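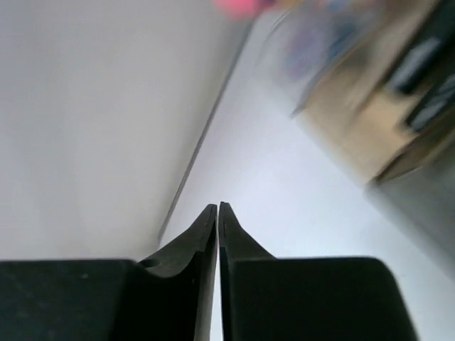
Brallport Pen Repair: Frequently Asked Questions

We mend fountain pens, and now and then a rollerball if its owner cries. Please read this before writing to us. Most of what people ask is answered somewhere on the page, though seldom where they look first.

What do you repair?

Fountain pens, mostly. Leaking ones, scratchy ones, ones that have been through the wash in a shirt pocket. We also look at propelling pencils if the mechanism is metal. Plastic mechanisms we send back with our sympathies.

We don't repair ballpoints. A ballpoint that has stopped writing has told you everything it has to say.

How do I send a pen in?

Empty it first. We can't stress this enough, and yet we keep gloves by the letterbox. Flush it with cool water until the water runs clear, leave it on a bit of kitchen roll overnight, then put it in a tube or a hard case and that inside a padded envelope. A pen loose in an envelope arrives as several pens.

Put a note in with your name, a return address and a sentence on what is wrong. "It's broken" is a sentence, but we were hoping for a better one.

What does it cost?

A clean and a general look-over is £39. That includes new seals if the pen takes standard ones. Nib work is priced once we've seen the nib, and we write to you before doing anything that costs extra. If you say no, you pay the return postage and we part as friends.

My pen has dried up. Is it dead?

Almost certainly not. Stand the nib end in a glass of cool water for a night and change the water in the morning. Do it again if the water is still coloured. Don't use hot water, which can warp the feed, and don't use spirits of any kind, including the sort you drink.

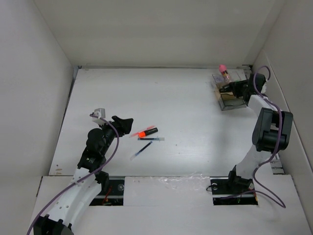 If two nights of soaking haven't shifted it, stop. More force is how a £39 job becomes a longer letter. The people who send us the worst cases are nearly always the ones who own pliers.

Which ink should I use?

Any ink sold for fountain pens. Drawing ink, Indian ink and calligraphy ink often contain things that set hard, and they set hard in the one place you can't reach.

For everyday use we like the Pluvora washable blue. It is a dull colour and it behaves. The Hadgu range is much prettier, and the green in particular is lovely, but the shimmer inks need shaking before you fill and a rinse every fortnight. If you know you won't do that, buy the blue. We know you won't do that.

Can I mix inks?

You can. Do it in a jar and leave it for a week before it goes anywhere near a pen. Some mixtures turn to something like cold gravy.

Why is my nib scratchy?

Usually the tines are out of line, often because the pen has met a floor. Sometimes it's the paper. Try the same pen on a decent pad before you blame it. And check you are holding it the right way up, which sounds rude, but we've had three this year.

Please don't smooth the nib yourself with sandpaper, a nail file or the back step. 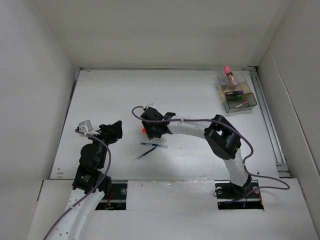 What paper do you recommend?

Anything that doesn't feather. The Skivora pads are good and not dear, and the cover stays on. Office copier paper is fine for shopping lists. Very expensive handmade paper is a pleasure to look at and sheds fluff into the nib, so we get to see a good deal of it from the inside.

Can I take a fountain pen on a plane?

Yes. Carry it completely full or completely empty, nib upwards, for take-off and landing. Half full is the trouble: the air inside expands and pushes the ink out. Your shirt will be the first to know.

How long do repairs take?

Two to three weeks in the ordinary run of things. From October it gets slower as people remember their fathers' pens and want them back for Christmas. We post on a Thursday and only on a Thursday, so asking on Friday whether it could go today will get you a polite reply and the same parcel.

Is my old pen worth anything?

We don't do valuations. We can tell you it was probably sold to a great many people. One maker's model turns up here so often that we keep a drawer just for its caps.

How long should a nib last?

Longer than you, with normal use. There's a figure going about that a nib is worn out after 3,000 pages. We have no idea who sat and did that, and we've met plenty of nibs that had gone well past it.

Do you sell pens?

No. We'd only get attached.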